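# Plank flooring
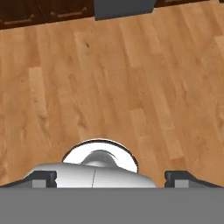 *Light-toned wood plank floor with staggered end joints, beside dark wooden cabinets (computer rendering)*

**Plank flooring** is a floor covering made of long, narrow boards laid side by side over a subfloor or directly across joists. The boards are joined along their edges, most often by a tongue and groove, and are held by nails, staples, adhesive or their own interlocking profile. The term covers solid boards sawn from a single piece of wood as well as engineered boards with a wood face bonded to a layered core. Parquet, in which short pieces are set in a repeating geometric pattern, is usually treated as a separate type.

## Sawing and grain

The appearance and stability of a board depend on how it was cut from the log. Plain-sawn boards are cut tangent to the growth rings and show arched or flame-shaped grain. Quarter-sawn boards are cut close to right angles to the rings and show straight, parallel grain. Wood shrinks and swells more along the rings than across them, so a plain-sawn board changes width more than a quarter-sawn board of the same species under the same conditions.

Knots mark the places where branches grew from the trunk. A tight knot is joined to the surrounding wood and has little effect on a floor that is supported along its full length. A loose knot may drop out and is normally filled or cut away before laying. Commercial grades are set mainly by the number and size of knots, the amount of color variation and the average board length. They do not directly measure hardness.

## Moisture

Wood gains and loses water until it is in balance with the surrounding air. Boards are therefore stored in the room where they will be laid, or in one with similar conditions, until their moisture content is close to that of the subfloor. A floor laid too dry will expand in humid weather and may lift from the subfloor, a fault known as buckling. A floor laid too wet will shrink and open gaps at the seams.

Cupping occurs when the underside of a board is wetter than its face, causing the edges to rise. Crowning is the opposite condition. It often results from sanding a cupped floor before it has dried, as the raised edges are removed and the center stands high once the board flattens.

An expansion gap is left at walls, columns and other fixed objects and is covered by baseboard or molding. Fixed cabinets are commonly installed before a floating floor, which is then fitted up to the base or toe kick. Placing heavy cabinets on a floating floor can pin it in place and force movement to the opposite side of the room.

## Layout

Boards are generally laid parallel to the longest wall or at right angles to the joists. Where planks are nailed to joists without a subfloor, each end joint must fall on a joist. A diagonal layout needs more cutting and produces more waste, but it can be used to cross two rooms whose walls are not parallel.

End joints in neighboring rows are staggered. Joints that line up, or that repeat at a fixed step, weaken the floor and form a visible pattern. Installers usually open several bundles at once and mix the boards, which spreads differences in tone across the room.

## Finishes

Surface finishes such as polyurethane form a film that wears in place of the wood. Penetrating oils enter the upper fibers and leave little film. Oiled floors need more frequent care but can be repaired in small areas, while a worn film finish is usually sanded and recoated across the whole floor. Many woods also change color with exposure to light, and areas under rugs may stay visibly different for years.

## The Golholm survey

A survey of older plank floors in the town of Golholm was carried out by the building historian Hugo Carrasco. It recorded 2,409 boards in 30 houses and classed them by species, sawing method and type of edge joint. Square-edged pine was the most common material in upper rooms. Tongue-and-groove boards appeared mainly in ground-floor rooms that had been rebuilt.

In eight of the houses, boards had been lifted and turned over for reuse, leaving old nail holes out of line with the present joists. Four houses contained wide spruce boards of the kind sold by the Prirkier sawmill at Flurnarberg. Carrasco treated the match as provisional, as the mill did not stamp its boards and its surviving order books do not name individual buyers.

## See also

- Engineered wood
- Floating floor
- Parquetry
- Subfloor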